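# Chapter 3: Marking Out Work Surfaces

Before any object can be placed, sorted, or measured on a bench, the bench itself needs a reference. This chapter covers temporary layout: dividing a flat surface into cells with adhesive tape, checking the result, and recording it so that another person can rebuild it. Permanent methods, such as scribing and painting, are treated in Chapter 4.

After completing this chapter, the reader should be able to:

- select a datum edge and lay out a square grid from it
- estimate the error introduced by tape width
- judge whether a worn grid needs repair or replacement
- write a layout record in the Ullenville format

## 3.1 Cell, line, and datum

A *cell* is the bare area enclosed by tape on all sides. A *line* is one run of tape, whether it is made from a single piece or several. The *datum* is the edge from which all other distances are taken. In the Ullenville format the datum is always the long edge of the bench nearest the operator, and lines are numbered outward from it.

Tape has width, and the width must be assigned to something. Two conventions are in use. In the center convention, spacing is measured from the middle of one line to the middle of the next. In the edge convention, it is measured between matching edges - left to left, or near to near. The edge convention is easier to check with a ruler and is used throughout this book. Mixing the two on one bench shifts a line by half the width of the tape.

The Rorkcombe workshop exercises, which supply the data for the problems in this chapter, recorded 1,159 placements on taped grids. Readers will need the placement table in Appendix 2.

## 3.2 Condition of the tape
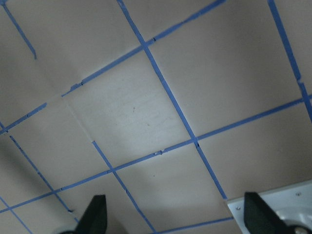 Line quality is judged by continuity, edge condition, and squareness, in that order. A line is continuous if it can be followed from one end to the other without crossing bare surface. On the blue-taped grid, one short piece stops before it reaches the next strip in the same general direction, leaving a small gap. Joins between overlapping pieces are acceptable if the edges agree; a jog at the overlap, also present on this surface, makes the position of the edge ambiguous. Torn ends and small nicks are recorded but do not by themselves require a new line. A raised flap should be pressed down or trimmed before the surface is used.

Squareness is checked last. Measure both diagonals of a cell and compare them. Equal diagonals confirm a right-angled cell only when opposite sides are also equal, so the sides must be measured first. Section 3.3 gives the procedure and the form on which the four sides and two diagonals are entered.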